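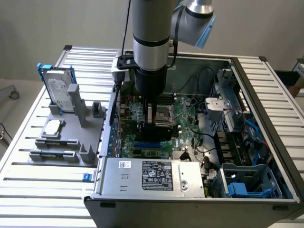 Sombat Kaewmanee put it this way when he first rang us: his board had approved the money for a robot, and he still had no idea what he was meant to spend it on. He had three quotes on his desk and they could not be compared. One left out the gripper. One left out the guarding. The third had a single line for "integration" that came to more than the arm itself.

We get a lot of calls like that, and they are most of the reason Plunden exists.

About us

Plunden is an equipment planning practice. We help small manufacturers, repair shops and training colleges work out what automation to buy, what it will cost over its life, and whether to buy it at all. We do not sell robots and we take no commission from the firms that do. Our fee is fixed at the start and written into the agreement.

There are 11 of us, working from a shared workshop and office on Skivgate Road. Most of us came from the shop floor or from purchasing, and a couple from TAFE teaching.

What we do

The usual job begins with a site visit. We watch the work being done by hand, time it, and write down the parts that go wrong. Computer teardown and rebuild is a good example. Lifting out a processor or seating a memory module looks like a small task on a quote. In practice the budget goes on gripper fingers, on fixtures to hold loose parts in a known place, and on the hours spent getting positions right. We ask clients to allow 20 per cent of the project for fixtures and tooling before they look at arms.

After the visit we write an equipment plan. It lists every item, who supplies it, the lead time, the power and floor space needed, and the yearly cost of servicing and spares. Plans cover five years unless the client asks for longer.

We also run tenders, sit in on supplier demonstrations and check the acceptance tests. If a supplier's trial was done with different parts from yours, we will say so in writing.

Estari

Estari is our costing workbook. It started as a spreadsheet for one client, Maluleke, and now holds 992 line items, from cable trays to operator training. Clients keep their copy when the job is finished. We revise the prices each January.

Working with us

A first conversation is free. A site visit and short report takes 12 working days. Full plans take longer and depend on how quickly suppliers answer - some are very slow.

Sometimes our advice is to wait, or to buy a better bench and a second set of fixtures. Those reports cost the same as the others.

The office is open from 8 am.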